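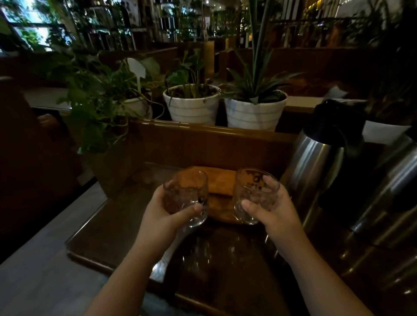
Church Tech / Setup Guides
2 min read

Section 4. Adding a testimony line to your Gremow account

Do section 3 first. You need the admin login, not the usher login.

1. Sign in. Open Ministry, then Lines, then New Line.
2. Pick Testimony. Prayer Request is a diffrent type and can't be switched later.
3. Name it. Church name plus town works fine - "Matlala Chapel, Bronditz" is what we use in the screens.
4. Set the max call length. Default is 18 minutes. Most churches drop it to 5.
5. Record the greeting. Say the name of the church, say the call is being recorded, then stop talking. Wait for the second beep.
6. Choose who gets to listen. Pastor only, or Pastor + Elders.
7. Save. Call the line from a phone that isn't on the account and leave a test message.

Note: test message not showing? Refresh once. Still nothing, go back to step 6 and check at least one listener is ticked.

Note: free accounts hold 107 recordings. After that new callers hear the "box full" message. Humis Plus holds 1,238.

CAUTION: New recordings are private. Don't turn on Auto-Publish until you've read section 6. People name relatives, neighbors, in-laws. They accuse them of things. Get the callers OK in writing before any of it goes on your page or gets read out in service.

CAUTION: Deleting a line deletes every recording on it. No undo. Export first - Lines, Export, All.

To pause the line during fasting weeks or over December, use Hold. Greeting still plays, nothing gets recorded.

Error 71 at step 7 means the number isn't active yet. Wait an hour, call again.

Next: Section 5, Sorting and tagging calls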